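## Kapitel 2: Vormachen statt Programmieren

*Arbeitsfassung Wernau, Stand 07/06/2021 - Randnotizen von Mariama Arthur sind eingearbeitet, Abbildungsverzeichnis fehlt noch*

**Lernziele.** Nach diesem Kapitel können Sie Handführung und Fernsteuerung unterscheiden, eine Vorführung in Phasen zerlegen und begründen, warum eine schlechte Aufnahme besser gelöscht als repariert wird.

### 2.1 Wozu überhaupt vormachen?

Kabel einlegen. Deckel aufsetzen. Ein Tuch falten. Für die Hand trivial, als Programm eine Qual. Bei Drarnotard in Wernau schrieb man für das Einlegen einer einzigen Dichtung 3.836 Zeilen Code, und dann kam die Dichtung in einer weicheren Mischung. Alles von vorn.

Die Alternative: ein Mensch führt die Bewegung aus, der Roboter zeichnet auf. Gespeichert werden Gelenkwinkel, Greiferöffnung, Kamerabilder, Zeitstempel. Aus vielen solchen Aufnahmen wird später eine Steuerung gelernt (Kapitel 5). Hier geht es nur um das Aufnehmen selbst - der Teil, der in Vorlesungen gern übersprungen wird und in der Praxis die meiste Zeit frisst.

**Definition.** Eine *Vorführung* ist eine vollständige, zeitlich geordnete Aufzeichnung von Beobachtungen und Stellgrößen, vom Startzustand bis zum Abschluss der Aufgabe. Abbrüche zählen nicht als Vorführung. Sie werden getrennt abgelegt.

### 2.2 Zwei Wege

**Handführung.** Der Arm wird nachgiebig geschaltet, man fasst ihn am Handgelenk und schiebt. Vorteil: Kontaktkräfte sind direkt spürbar. Nachteil: die eigene Hand ist ständig im Kamerabild, und bei zwei Armen gleichzeitig wird es mühsam. Wer es je versucht hat, weiß das nach der ersten Minute.

**Fernsteuerung.** Die Bedienperson bewegt ein Eingabegerät, der Roboter folgt. Das Bild bleibt frei von Menschenhänden, beide Arme lassen sich zusammen führen. Dafür fehlt meist das Kraftgefühl und es gibt eine Verzögerung. In der Übungsreihe Odel lag sie bei rund 200 Millisekunden, für grobe Bewegungen unkritisch, beim Einfädeln schon störend.

Das Skript von Sánchez führt noch einen dritten Weg auf, das Vormachen ganz ohne Roboter. Lassen wir hier weg, siehe Kapitel 11.

### 2.3 Phasen einer Vorführung

Anfahren, Ausrichten, Kontakt, Lösen, Rückzug. Nicht jede Aufgabe hat alle fünf. Grenzen zwischen den Phasen setzt man nachträglich, am besten am Verlauf der Greiferöffnung. Anfänger hetzen durch das Ausrichten und korrigieren dann im Kontakt - genau diese Korrekturen lernt das Modell mit. Lieber kurz vor dem Objekt langsamer werden, dann eine ruhige, durchgehende Bewegng.

Pausen vermeiden. Eine Sekunde Stillstand ohne Grund sieht in den Daten aus wie eine Entscheidung.

### 2.4 Der Arbeitsplatz

Die Arbeitsfläche gehört vor der ersten Aufnahme festgelegt, mitsamt Höhe, Kanten und Kabelwegen. Ihre Lage zur Kamera wird notiert und nach jedem Umbau neu geprüft, sonst passen die Aufnahmen vom Vormittag nicht zu denen vom Nachmitag. Eine einfarbige Fläche wie die mintgrüne Platte hilft beim Erkennen kleiner Teile, und dass sie auf einem Karton liegt, gehört mit ins Protokoll, denn Karton gibt unter Last nach. Ebenso das schwarze Kabel, das vom rechten Greifer im Bogen über die Platte läuft: bei der Bahnplanung mitdenken. Den Schatten des Greifers auch.
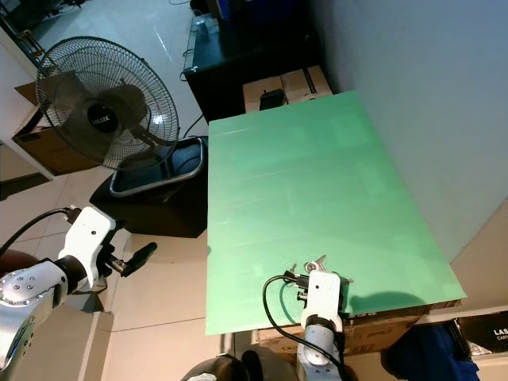
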